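Notes for the bedding talk, Prurnside evening series, October. Jocelyn Boychuk is doing the intro. Keep it under the hour, including questions, whatever the program says.

## Opening (stand, no slides)

- Ask who made their bed this morning. Then ask who did it for themselves and who did it in case someone came over. Wait for the laugh, and if it doesn't come, move on.
- Say what I'm here to do: go through the claims people make about beds and bedding and see how much is left. I sold the stuff for years, so I repeated most of these with a straight face.
- Not selling anything tonight. The Purnasar catalogue on the back table belongs to the hall, not me.

## Thread count

- The 1,000 on the packet. Ask what it's counting. Most people say "threads", fair enough. Then ask how you'd fit them all in.
- Explain plies slowly: several fine yarns twisted together, each one added to the total. The sheet is no closer woven than before, but the number has gone up.
- Pass round the 2 swatches. Don't say which is the dear one. Last time Irfan Kwok was certain and picked the cheap one, and he's been in textiles longer than I have. I picked wrong too the first time I tried it on myself. Admit this.
- What I'd check instead: fibre, weave, whether the seams run straight, whether the corners still fit after a few washes. Dull list. Can't be printed on a gold sticker.
- Somebody will say their expensive set really is nicer. Could be! Ask what they had before. Anything is nicer than a pilled poly-cotton from uni.

## The made bed and the tidy mind

- This is the claim I trust least. Make your bed and the rest of the day falls into line. Where's the evidence? I've gone looking. What I find is people who like making beds telling us they're the sort who get things done.
- Which way round does it go? Someone who's slept well and has a spare few minutes makes the bed. Someone with a sick kid and an early shift doesn't. We then credit the doona.
- Airing it is a different argument. Pulling the covers back for a while so the sheet can dry out seems sensible to me, and it costs nothing. But be careful with the dust mite line. I've heard it stated with far more confidence than anyone in a homewares shop has a right to.
- Short version for the room: make it if you like looking at it.

(Sip of water. Check clock.) 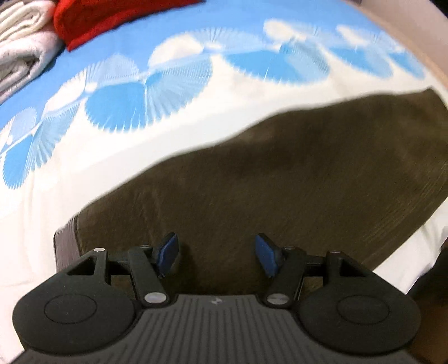
## Throws, runners and the top layer

- The second cloth on top of a bed. Shops love it because it's one more thing to sell, and it has to be "tonal" or "a contrast" depending on what's left in the storeroom.
- Be fair here. A dark, plain cloth over a pale patterned sheet does earn its place if you've got a dog, or if you dump clean washing on the bed to fold it. That's a dust sheet, and a good one. What I object to is being told it "anchors the room".
- Asura used to send us a styling sheet every season. Read out the line about "inviting the eye to rest". Ask where the eye had been going.
- Patterned v. plain sheets: pattern hides stains and creases. Plain shows everything, and then you buy the stain remover. Blue and white keeps coming back and I have no theory, I just kept reordering it.

## Folding

- Demo. Fitted sheet, queen, from my bag. Corners into corners, then thirds. It'll look passable.
- Now roll the other one into a ball and shove it in the tub. Put both on the bed afterwards, if Teun Stevens has managed to get the folding bed up the stairs. Ask the back row to tell me which is which. The creases are different, I'll grant that. Whether you care once you're lying on them is the question.
- Storing sets inside their own pillowcase: the one tip I'll defend. Doesn't make the cupboard prettier. Does stop you standing there with 2 flat sheets and no fitted.
- If the demo goes badly leave it on the table and keep talking.

## Washing

- The 90 setting. Grandmothers' temperature. Ask who still uses it and why. Expect "because Mum did". Check the care label before arguing, because half the elastic in a modern fitted sheet won't thank you.
- Fabric softener: skip unless asked. Anisa Tjoa will ask. Tell her what I told her in the car, that I stopped buying it and didn't notice, and that this proves very little.

## Close

- Go back to the hands from the start. Anyone want to change their answer?
- My own bed this morning: not made. Covers pulled back, yesterday's clothes on it.
- Questions. Repeat each one into the mic for Herman Khoo, who is recording. If someone brings up bamboo, say it's mostly viscose and ask them what the packet told them. Collect swatches before people leave, we lost one at Yilma.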